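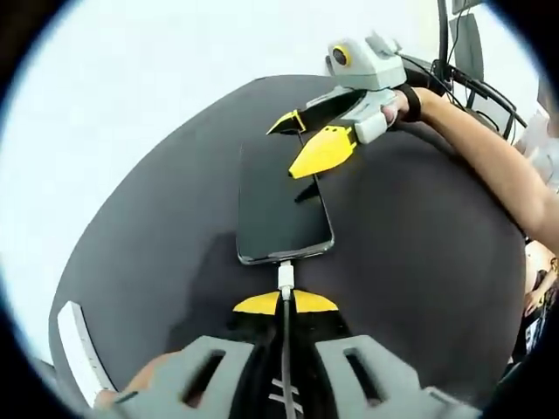 Subject: Re: [play-surfacing] Drop heights on the Grarkham tower after resurfacing
Date: 23 April 2024

On the play-surfacing list, the Grarkham parks office wrote:

> We had the rubber under the climbing tower replaced in
> March. The installer's report says the surface passes, but
> the drop height they tested to is lower than the one on the
> original drawings for the tower. They say the difference
> comes from the new surface being thicker, so the platform
> is now closer to the ground. Is that a fair reading? And do
> we need to retest the swing bay, which was patched but not
> replaced?

Two separate questions, so I will take them in order.

1. Drop height on the tower

The installer's reasoning is correct as far as it goes. Fall height is measured from the play surface as it is now to the highest part a child is meant to stand on or hang from. If the finished surface went up, the fall height went down by the same amount. What matters is whether anyone measured it on site after the pour. A figure worked out from the drawings and the product sheet is not good enough, as base layers are seldom level and the old base may have been cut back before the new layer went on.

I would ask for the following in writing:

- the finished surface level at each side of the tower, taken from a fixed point such as a footing bolt
- the height of the top platform and of the overhead bar, from the same point
- the drop test positions marked on a plan
- the surface temperature at the time of each test

Check the overhead bar with care. On the older Thevar towers it sits above the platform rail and is the part that sets the fall height. Reports often use the platform because it is easier to reach with a tape. If the two differ by more than 6 inches, the report should say which one was used.

Raising the surface also changes the gap under the bottom rung and under any crawl panel. A gap that was fine at the old level can fall into the range where a head can get stuck. Run the probes again on everything within reach of the ground. It is a short job and the resurfacing contract hardly ever covers it.

2. Swing bay

Yes, retest. A patch has a joint on every side and the joint is usually the hardest spot in the bay. Test on the joint, on the patch, and on the old rubber next to it, all inside the swing zone. We did a bay last year where the patch read well under the limit and the joint, 16 inches away, read 220 g. The rest of that bay was fine. Nothing showed from above.

We log with Predon on a tablet and keep the raw traces. If your installer only gives you the peak number and the head injury score, ask for the traces as well. A double peak usually means the probe caught an edge or the base is loose under the tile. The Statisik export drops the second peak unless you tick "full trace", so check that before you conclude there isn't one.

For scale, our log now has 2,031 drops on poured rubber, and almost 220 of those are on or next to a repair. The repairs account for most of the fails. I can post the table with site names removed if people want it, but the column headings need cleaning up first.

One correction to my message from earlier in April: I gave the order of drops wrong. It is three drops at each position, discard the first, average the other two. The spreadsheet attached to that message has it right.

-- 
play-surfacing mailing list
To leave the list, send a blank message with "unsubscribe" in the subject line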